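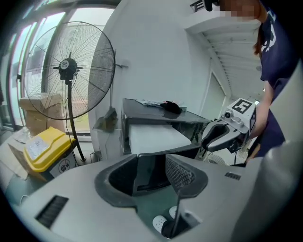

Hand-held gripper at the opening, with the glove and papers on the case behind

Workbench Talk > Machines and Automation
Can a machine do the boring jobs yet? (house or shop)
Views: 1463
Page 1 of 2

breadpan_lou
Good morning, all. I've been meaning to start this one for a while, and the picture at the top finally pushed me into it, so get yourself a coffee, I do go on.

My question is simple enough. Can you, today, hand over one boring chore to a machine with an arm on it and then go off and do something else? I don't mean the vacuum puck, we've got one of those and I love it dearly, even though it eats the fringe on the hall rug. I mean picking things up and putting them where they go.

Look at the black case in the picture, with the glove on top and those papers or thin sheets next to it. If you asked my nephew to clear the top of that case he'd be done before you finished the sentence (well, he'd put the glove in the wrong place, but it would be off the case). For a machine I count that as a hard job. The glove is all crumpled up, the papers are flat, and you have to know that one of them gets pinched and the other needs sliding to an edge first. And then where do they go? Is the bin with the yellow lid for gloves? I couldn't tell you, and I've been putting things in bins my whole life.

I run a small bakery in Potero and what I would dearly like is something that wipes down, stacks the sheet pans and puts the mitts back on their hook. I'd pay for that! So, where are we? Are we close, or should I stop reading the brochures?

gasket_and_twine
Glad you started this, Lou. I'll be the grump, somebody has to be.

We had a Lokero arm on trial at the shop for most of February. It costs 3000 dollars before you buy anything to put on the end of it. Lovely piece of kit, quiet, very polite about bumping into you. We gave it the job of taking finished brackets out of a tray and hanging them on a rail, and if the tray was in its place and the brackets all faced the same way, it was a pleasure to watch. I stood there with my sandwich like it was television.

Then the fellow on second shift pushed the tray a hand's width to the left so he could set down his radio, and the arm spent the rest of the evening hanging nothing on the rail, very carefully. Not one complaint out of it.

So my answer is that a machine can do a chore when you've already done the harder half, the half where everything is tidy and facing the right way. Your bakery isn't like that and neither is my shop.

marigold_shed
I think you're being a bit hard on it, gasket. That's an arm that was told where to go. The newer way of doing it is to show the machine lots and lots of people doing the job by hand, with a gripper like the one in the picture, and let it work out the moves from that. The black-and-white squares on the gripper are the kind of marker a computer can pick out easily, to tell where the thing is and how it's tilted. I'm no expert, I keep bees and repair sewing machines, but I've been following it and the change over the last little while is very real to me.

An arm trained that way doesn't care much if the tray has moved. It looks for the tray. I've seen one fold a dish towel, and when the towel slid half off the table it went and got it and started over. I clapped, by myself, in my kitchen.

So Lou, I'd say closer than you think for one job at a time. Stacking pans, I could believe that next year. The wiping too.

gasket_and_twine
How long did the towel take?

marigold_shed
I knew you'd ask. It was a long while. There was a little counter in the corner of the video and it said 42 minutes for the basket. But it was a full basket! And I wasn't the one folding it, I could have been out with the bees.

gasket_and_twine
If I took 42 minutes over a basket of towels I'd be told to go and sit down.

oldtoast
Long-time reader, I mostly stay over in the kitchen remodel section, but this is right up my street so I hope you'll forgive a long one.

I clean vacation cabins near Briltska, and have done since my kids were small. People tell me all the time that a robot will have my job, usually while they're handing me a wet bath mat. I don't worry about it much, and I'll tell you what I think gets missed when folks talk about chores. It's hardly ever one chore. When I go in to strip a bed I find a phone charger in the sheets, and a sock, and last month a whole cheese knife. Every one of those needs a little decision. Does it go in lost and found, in the drawer, in the trash, or do I call the guest? I make those decisions all morning and never notice I'm doing it.

Go back to the picture. That big gray housing with the dark opening in it has vents in it, and a mesh panel beside the opening, and some white pads with holes in them down inside. I'd want to know what the thing is before I stuck a rag in it, or my hand for that matter. I don't know what it is, by the way, so if anybody does please speak up. A machine that's only ever seen towels wouldn't know to wonder. I'd call that wondering the bigger part of my job.

Having said all that, if somebody built a thing that would just carry the wet linens down to the van, I'd name it and knit it a hat.

breadpan_lou
Toast, thank you, that was worth the scroll. And I feel the same about the gray thing, I've been staring at it over breakfast. My husband says air purifier, but he says that about most appliances.

You've put your finger on something about the decisions. When my Saturday kid puts the pans away he also sees that one's warped and sets it aside for me, and I never had to teach him that, he just did it the second week. I'd forgotten to count it as work.

fourthgear
Can I push back a bit, in a friendly way? Everybody in here keeps lining the machine up against a good worker on a good day. I manage a packing floor. I'd love to have good workers on good days. What I have on nights is a roster with holes in it, and the job that never gets done is the dull one at the end, flattening cartons and getting them against the wall. There are stacked boxes behind the fan in that picture and I thought, well, hello, I know you.

For a job like that I don't care if it's slow. It can take all night. It can drop one in five. If there are fewer cartons in the morning than when I left, I'm ahead. We've got 2 of the Chin carts now, the low ones that just drive under a rack and move it, no arm at all, and they're dumb as a brick and I wouldn't give them back. They got stuck on a floor mat the first week and we moved the mat. That was the whole repair.

So my vote is yes, we're there, as long as you pick a job where slow and a bit sloppy is fine.

gasket_and_twine
That's fair, and I'd take a Chin cart tomorrow. But you moved the mat, fourthgear. You tidied up for it. That's my point from the top of the thread and I'm going to keep sitting on it.

fourthgear
I tidied one mat, one time! I tidy for new hires more than that.

marigold_shed
I moved my whole kitchen around for a dishwasher in my first house, and I'd still call the dishwasher a machine that does a chore. We had to stop buying the tall glasses. We bent to it a little and it was worth it. Maybe the arms will be the same, and in ten years all the mitts will have a stiff loop on them for the robot to grab, and it'll seem normal to us.

Lou, stiff loops might be a thing you could do right away, come to think of it. Even for the nephew.

oldtoast
I'm with marigold on the dishwasher. I would add that I can bend my own kitchen but I can't bend a cabin that belongs to somebody else, with other people's stuff in it every three days. So maybe shops first and homes after, and rentals dead last. I can live with that, it gets me to retirement.

quietplane
Small note on the glove, as I used to fit end tooling before my knees went. Soft things are miserable. With a curved finger like the one on that gripper you can usually get hold of cloth somewhere, and that's fine for moving it from A to B. Where it gets you is if you want it the right way around at the other end. A glove dropped in a bin is a job I'd quote on. A glove laid flat, next to its partner, thumbs matching, I'd have passed to somebody I didn't like.

Paper on a flat top is worse than the glove. A good many people would go for suction, and then you pick up two sheets when you wanted one, and now you've got a different problem. Lou, are your pan liners loose sheets? If so I'd leave those out of your plans entirely.

breadpan_lou
They are loose sheets, quietplane, and they stick together for me too, so I'm not going to hold that against a robot.

All right, I've got dough to see to, but I'm reading everything. Where I've landed for now is that I'm going to ask for a price on one of those Chin carts for the pan racks, put loops on the mitts, and keep doing the wiping myself with the radio on. Gasket, would you mind telling me what you ended up doing with the Lokero? Did you send it back or is it still hanging nothing on the rail?

gasket_and_twine
Sent it back. Missed it a little, to tell you the truth. The second-shift fellow asked if we could have it again in the fall and he's promised to find another spot for the radio.

Go to page 2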